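Groleck Travel Members' Forum
Board: Ocean Cruises > Fares, Deposits and Cabin Assignments
Topic: Guarantee cabin on the Umcombe repositioning voyage

hkandpal
Member
Posts: 21

Good morning. I would appreciate the advice of members who have booked guarantee cabins with Moltemier. My wife and I hold a deposit on the Umcombe repositioning voyage next May. We were quoted $2533 per person for a balcony cabin of our own choosing and $1478 per person for a guaranteed balcony, with the number to be assigned by the line before departure. The itinerary is the same in both cases, as are the meals and the port charges.

My question concerns the terms. The booking summary states that the line "may assign any cabin in the category purchased or higher." Does this include cabins with an obstructed view? The agent was courteous but could not say.

Harish Kandpal

F_Marquez
Senior Member

Mr. Kandpal, an obstructed balcony is sold by Moltemier under its own category code. If your confirmation shows the standard balcony code, you should not be assigned an obstructed cabin. Please check the code printed beside the fare and not the wording in the brochure, as the two do not always agree.

I have sailed on guarantee fares on several occasions and was satisfied each time. The assignment arrived late, but the cabins were sound.

Felicidad Marquez

princess.javier
Member

I must respectfully disagree with the previous reply. On our last sailing we held a standard balcony guarantee and were placed directly below the pool deck. The category was correct. The chairs were dragged overhead from before six each morning, and guest services informed us that the ship was full and no move was possible. The fare was lower, certainly, but over a long run of sea days one spends a great deal of time in the cabin.

Any member who sleeps lightly should pay for the choice of location.

P. Javier

F_Marquez
Senior Member

Ms. Javier's point about location is a fair one and I did not mean to dismiss it. I would only observe that the difference quoted to Mr. Kandpal is considerable, and that it would cover most of the shore excursions.

T. Oshima
Moderator

Members are reminded that individual fares change daily and should not be taken as an offer by Groleck or by the line.

On the substance of the question, three conditions in the Moltemier contract deserve attention. A guarantee booking may not be changed once a cabin has been assigned. Parties on separate bookings are not promised cabins near one another, even where the bookings have been linked. Finally, guests who need an accessible cabin should not book a guarantee fare at all, and should call the access desk before paying a deposit.

Toshiko Oshima

hkandpal
Member
Posts: 21

Thank you all. The code on my confirmation is the standard one. My sister and her husband intend to join us on their own booking, so the moderator's second condition is of real concern. Would it be sensible to hold one chosen cabin and one guarantee?

S. Malabanan
Member

That arrangement is permitted, and we have used it. The party in the chosen cabin at least knows where the others should meet. We were 2 decks apart and found it no hardship.

I would raise one further matter. If the four of you are considering an apartment in port for the nights before sailing, compare its cost against the hotel package. We took a rental through Bhatt and prepared our own meals.
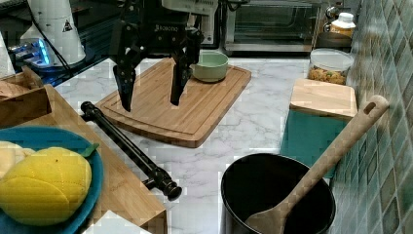
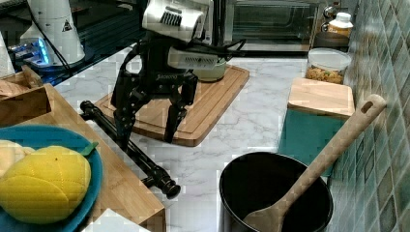
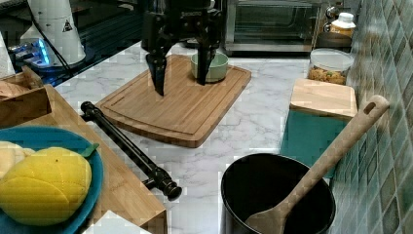
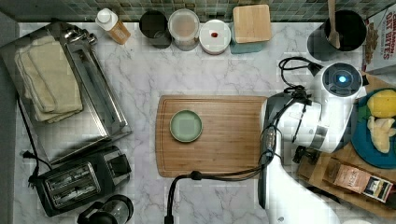 The package included a transfer to the pier, which the rental did not, and with four suitcases we required a larger car than expected. Luggage may be left with the porters from eleven o'clock, although boarding for our group did not begin until after one.

Shiela Malabanan

princess.javier
Member

I would add that the hotel package is not refundable once the final payment has been made. The apartment may be, depending on the owner. Please read both sets of terms before deciding.

hkandpal
Member
Posts: 21

We have discussed the matter at home. My sister will take the guarantee and we shall pay for a midship cabin on a deck with cabins above and below. I have asked the agent to link the bookings for dining. The question of the apartment remains open, as my wife prefers the hotel and I do not.

T. Oshima
Moderator

Thank you, Mr. Kandpal. Please note that a linked dining request should also be confirmed with the maître d' on the first afternoon, as early seating is often full. The thread will stay open for further replies on cabin assignment. Questions on pre-cruise hotels may be posted to the Ports and Transfers board.

Last edited by T. Oshima, 3 Sep 2018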